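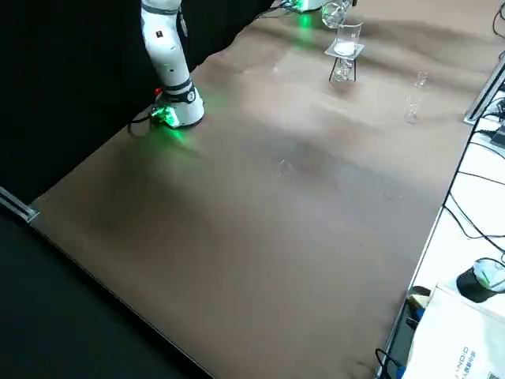 Indicator lights are specified late in most product designs, usually by whoever is laying out the front panel, and the result is a colour scheme that carries less information than it could. A green light may mean that power is present, that a self-test has passed, that a battery is full or that a door is locked. The meanings are not interchangeable, yet the lamp is the same. A green light at the foot of a white arm, bright enough to tint the brown paper on the table, tells a stranger only that something is lit and that it is green. The rest is in a manual, and the manual is usually in a drawer in another room.

My argument is that every indicator should carry a printed word beside it, in letters large enough to read at arm's length. The word can be short. POWER, READY, FULL and LOCKED would cover most of the cases I meet in ordinary buildings.

The usual objection is cost. Dilek Gezer, who laid out control panels for Letex before she retired, put it to me that the ink is close to free and the translation is expensive. A panel with no words can be sold anywhere. A panel with four words needs a variant for each market, and each variant needs its own stock number. I accept the point for a kettle. I don't accept it for a boiler, which already ships with a plate of regional text riveted to its side. 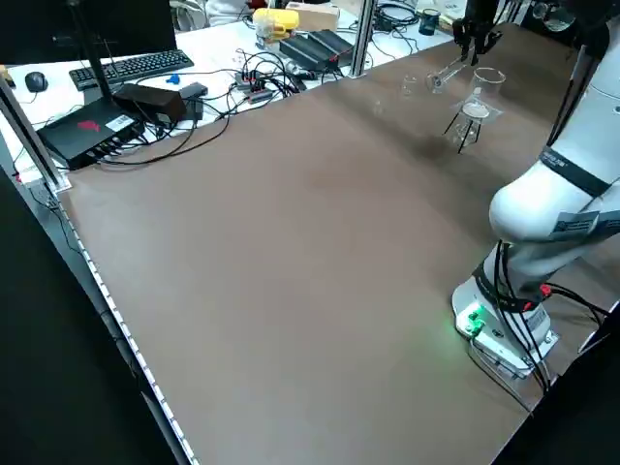 A green indicator light and the glow it leaves on a brown tabletop.

The second objection is that symbols do the job. Some do. The broken circle with a vertical stroke is widely understood as power, although many people can't say whether a light behind it means on or standby. Beyond that one mark, recognition falls away quickly. The heating controller in my own building, a Wultell, has a symbol that the tenants have read as a fan, a flower and a propeller. It means frost protection. One of them switched it off in November and left it off.

Colour has its own limits. Red and green are the pair most often confused by people with colour vision deficiency, and they are also the pair most often used to separate safe from unsafe in a single lamp. A lamp that changes from one to the other without moving or blinking gives those users very little. Two lamps in fixed positions, each with its word, would solve the problem with one extra part.

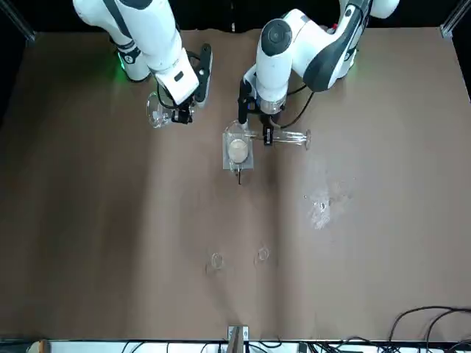

Blinking is the worst of the common methods. The Cherkaoui water softener in our basement reports its faults by counting flashes, with a pause of 30 seconds before the sequence repeats. If you lose count you wait and start again. The service sheet lists a separate meaning for three flashes, for three slow flashes, and for three flashes followed by a steady light. Mahfuz Nanayakkara, who services it, films the lamp on his phone and plays it back at half speed.

Retrofitting is easy enough. A label maker, clear tape and one careful reading of the manual will do for a house. In a shared building the labels should go on during the yearly inspection, with the date of the manual written underneath, and they should be checked whenever a controller is replaced. Ours now say HEAT ON, FROST and CALL SERVICE. The softener is still waiting for a label, pending agreement on what the slow flashes mean.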